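Notebook – route notes, Halora hut to Bevotlow
January 25, 2024
By Benedito Andrade

Redid the distances for the Bevotlow page after the complaint about the old sheet. Summit height stays at 3,792 metres, as on the new map. The old sheet had the Siqueira ford on the wrong side of the hut, so anything copied from it needs checking.

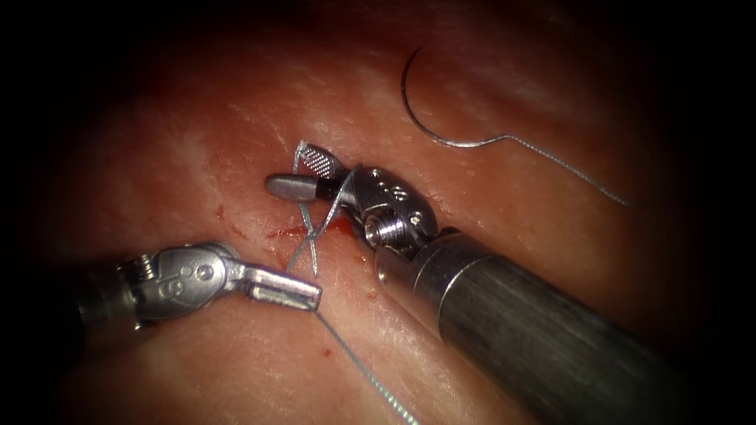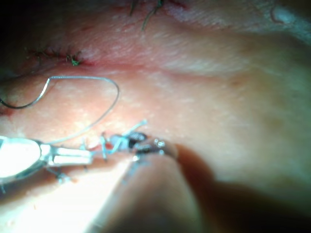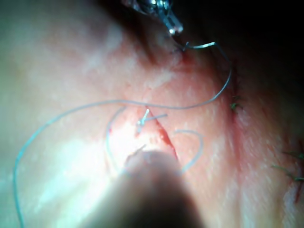 Can walkers do the summit from the Halora hut in a day?
Most can in January, if they leave before first light and turn back at the saddle when cloud comes in. The last 400 metres of climb are loose scree and slow going – allow longer for them than for everything below.

Changed the parking note. The gravel lot at the Atamel trailhead holds 20 cars and the overflow paddock is closed. Shuttle still runs from the village, 2 trips each morning.

Siqueira ford: marker post gone, cairn still there. Have put "ask at the hut" in the text until I hear back about a new post. Colour of the track on the web map is also wrong past the ford, should be the dashed grey.

To do – winter access paragraph, toilets, reword the dog rules.

Recent entries
Siqueira valley bus times
Camping near Atamel
Halora hut bookings

We use cookies to remember your settings. Accept / Manage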